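Skotura House Tenants' Association
Minutes of the ordinary meeting

Held on Thu 13 April in the ground floor meeting room, Skotura House.
Present: the chair, the secretary, the representatives of the first, second and third floor, and one representative of the managing company Dovard.
Excused: the representative of the fourth floor, who sent remarks in writing. These are included under item 4.

The meeting was opened by the chair in the evening. The secretary took the minutes.

1. Minutes of the previous meeting

The minutes were read and approved with one correction. In the item on the bicycle room it was written that the second floor asks for a new lock. It was the third floor. The second floor has no complaint about the lock.

2. Matters remaining from the previous meeting

2.1 Light on the back stairs. Dovard reports that the lamp between the second and third floor was changed. The third floor representative confirmed this but said that the switch at the bottom still works only when it is pressed for a long time. Dovard will send the electrician again.

2.2 Letter from Magaña. The cleaning company Magaña has written to ask for an earlier starting hour during the summer, beginning in June. The first floor is against, because the machine for the hallway floor makes noise under the bedrooms. After discussion it was agreed to propose to Magaña that the stairs may be cleaned early and the hallway must wait until the usual hour. The secretary will write the answer.

2.3 Delivery of parcels. No change. Parcels should not be left on the radiator cover.

3. The wooden cabinet and the papers of the association

The secretary reported on the cabinet with the two doors, in which the association wants to keep its papers from now on. Until today the papers were kept in several apartments, and when a paper was needed it was necessary first to ask who has it. The meeting agreed already last year that this should end, but the place was not decided.

The secretary explained the proposal. All papers which are used more than once in a year go into blue cases, one case for each subject. Older papers remain in the cardboard boxes in the basement. The countertop is used for reading and signing and should be free again when the person leaves the room. 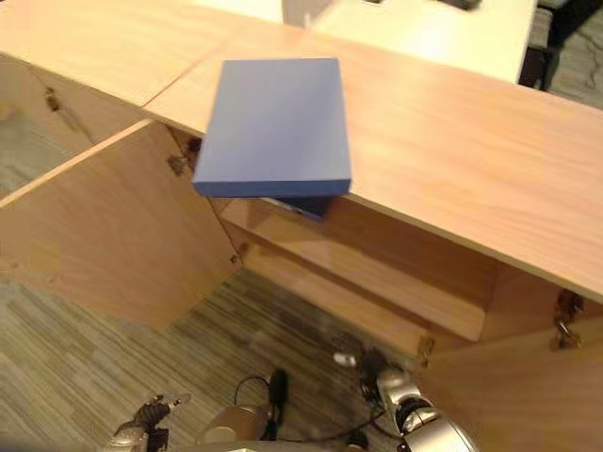
Photo 1. Blue case on the countertop, cabinet doors open.

The first floor representative asked that cases are not put down so near to the front edge of the countertop. With the doors open they can fall into the cabinet or on someone's foot. The meeting agreed, and a sentence about this will be added to the rules of use.

The second floor representative asked if the doors can be taken away completely, so that the cases can be reached faster. The chair was against this. The room is also rented for birthdays and the papers should not be open to every visitor. Two members supported the chair. The doors remain, and a lock will be fitted. Dovard offers to order the lock together with the one for the bicycle room, so there is only one delivery to pay.

It was discussed in which position the cases should be stored. The third floor prefers them lying flat, as they do not fall over when one is taken out. The secretary prefers them standing, with the label side turned to the person who opens the doors. The vote was four for standing and one for lying. The Dovard representative has no vote.

The following subjects will receive a case of their own:

Minutes and lists of attendance
Correspondence with Dovard
Correspondence with Magaña and other service companies
Invoices and receipts of the current year
Insurance
Keys and key receipts
Renting of the meeting room

The second floor representative proposed also a case for complaints. After some discussion it was decided that complaints go together with the correspondence of the company they concern. If a complaint concerns a neighbor, it is given to the chair directly and is not kept in the cabinet.

4. Labels

The written remarks of the fourth floor were read aloud. The fourth floor asks that the labels are written by one person only and in capital letters. In the old system every person wrote in a different way, and there were three folders with the name "Various." The fourth floor also asks that no case gets this name again. 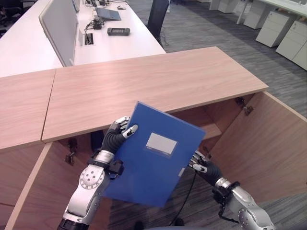 Photo 2. Blue file case with the label area still blank, in front of the open cabinet.

The secretary accepted to write all labels. Pencil will be used for the first months, and after the June meeting the text will be made permanent if there is no wish for changes. The label area on the front cover is used for the subject and the year. Nothing should be glued over the cover outside of this area.

The third floor asked what happens when a case is full. The secretary answered that a second one with the same subject is started and both get a number. The full one stays in the cabinet until the end of the year and then its contents go to the basement. The empty case is used again.

The name "Various" will not be used. The chair asked to write in the minutes that this decision was unanimous.

5. Purchase of further cases

The first floor representative compared the prices of two suppliers. Etmont delivers to the house and asks 337 for the complete order, with delivery included. The other supplier is cheaper for one piece but sells only in larger packages, and the association does not need so many.

The budget for the meeting room this year is 3,000. The lock and the repair of the window handle must also be paid from it. The chair asked if the amount is enough for all three. Dovard expects that it is, but the offer for the window handle has not arrived.

Decision: the order is placed with Etmont. The color should be the same blue as now. Other colors were suggested by the second floor, one for each subject, but Etmont has the other colors only in a softer material, and the meeting prefers the rigid ones because they stand by themselves.

Votes in favor: four. Against: none. Abstained: one.

6. Rules of use for the cabinet

The text was read by the secretary and changed in two places. The version agreed by the meeting is the following:

Every floor representative may take a case out and read it in the room.
A case may be taken home for one night, if this is written on the list inside the left door.
After use, both doors are closed.
Cases are not left on the countertop. During reading they are put well back from the front edge.
Single papers are not placed in the cabinet without a case.
Food, cups and decorations from parties do not belong in the cabinet, also not for a short time.

The second floor asked if the last rule is necessary. The secretary reminded the meeting of the candles in the old drawer. The rule remains.

The list for the left door will be prepared by the first floor. It should be fixed with tape that can be removed without damage to the wood. The third floor has such tape.

7. Renting of the meeting room

The room was rented 19 times since the last yearly report, and in the same period before that 23 times. The chair thinks the reason is the higher deposit. The first floor thinks it is the heating, which in the winter took very long to become warm. The meeting did not come to one opinion. The deposit stays as it is until June and will then be discussed with the heating costs on the table.

Persons who rent the room will be informed that they may use the countertop for a buffet but must put a cloth on it, and that the cabinet below is not part of the rental. The secretary will add this to the rental form.

8. Moving of the papers

It was agreed that the papers will be brought down floor by floor, so that the secretary can look at each part before it goes into a case. The second floor begins, as it has the largest quantity. Duplicates are thrown away, but only after two persons have looked at them. Papers with bank details are not put in the normal paper bin. Dovard has a shredder in its office and will take these papers along.

The first floor reported that the lists of attendance from two older meetings are missing. All members are asked to search at home.

9. Other matters

The third floor asks that the chairs are stacked only four high. With more it is difficult for the older residents to take one down. Agreed.

The plant at the entrance needs a bigger pot. The first floor will take care of it and asks for no money.

Dovard informs that the water will be turned off for one morning for work in the basement. A notice will be put up at the entrance and in the elevator when the day is known.

10. Tasks

Secretary: answer to Magaña, labels, additions to the rental form, clean copy of the rules of use.
First floor: order with Etmont, list for the left door, pot for the plant.
Second floor: sorting and bringing down of papers.
Third floor: tape, search for the attendance lists.
Dovard: electrician for the back stairs, lock for the cabinet, offer for the window handle, shredding.

11. Next meeting

The next meeting takes place in June in the same room. The secretary will send the invitation with the exact day. Topics for the agenda should be given in writing to the secretary or put in the association's mailbox.

The chair thanked the members and closed the meeting.

Minutes written by the secretary. Remarks and corrections are requested before the next meeting.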